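4.2 Costing the hand and the trays

September 2022
T. Yatsenko, Bista Automation Group

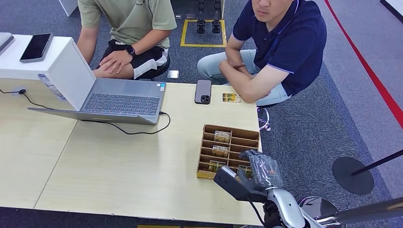 Figure 4. Packet task at the table, with the jointed hand over the cardboard tray.

The arm was already paid for under the Ponlow grant, so the budget covered only the hand, spares and trays. Trernier quoted 926 euros for a spare finger set and 238 for a year of servicing. We took both. Card trays were bought in bulk – 53 in the first order – as moulded ones would have tied us to a single packet size. A second hand was put off until May.

Comments

labrat_n: Does the servicing price include postage?

Ponlow reader: We budgeted for card trays too and ran short. Order more.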